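3.2 Surface reflectance and glare complaints

Respondents in the second survey wave were asked to name any surface in their work area that they found tiring to look at. Of the 1,124 usable returns, over 500 named at least one. Window glass and computer screens came up most often, as expected from earlier work on office lighting. The third group was less expected: curved surfaces with a smooth or coated finish, such as ducts, handrails, lamp housings and equipment covers.

A flat glossy surface throws back a light source in one direction, and a worker can usually move a chair or a monitor to avoid it. A curved one spreads the reflection into a long streak that stays in view from many seats (Figure 4).
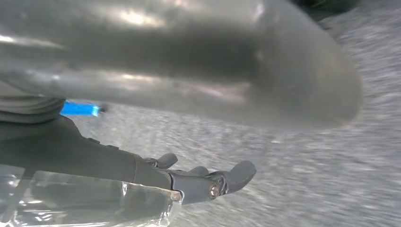

Figure 4. Elongated highlights along a smooth gray cylindrical surface at close range, out of focus.

The streak is often dimmer than a direct reflection, but it moves when the viewer moves. Several respondents at the Stenar site described this as "flicker," although the luminaires there were tested and showed no measurable modulation. We coded these answers separately and left them out of the flicker analysis in Section 3.4.

Floor covering had a clear effect on the number of complaints. Rooms with carpet had fewer than rooms with sealed concrete or vinyl, even where the desk illuminance was set to the same 500 lux. At Kovalchuk, where half the ground floor was recarpeted in January, complaints fell in the carpeted half and stayed level in the other.

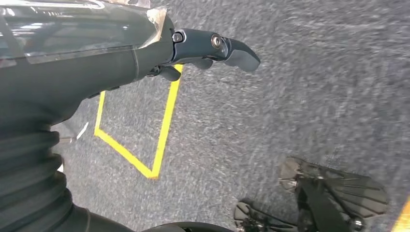

Temporary coverings are a separate problem. Plastic sheeting is common during building work and tends to stay up longer than planned — at Sosell, one partition was covered for 14 weeks. Each crease in the sheet makes its own small highlight, and no standard glare index deals with this well. The index is calculated for luminaires in fixed positions and takes no account of bright patches on nearby objects. We recorded sheeting as present or absent for each room and made no attempt to rate its brightness.

Site measurements were made by Esko Nieminen with a handheld luminance meter, at seated eye height, between 9 a.m. and noon. Readings at the Ekico site were repeated after two blinds were found to be stuck open. The repeated values are the ones used in Table 5.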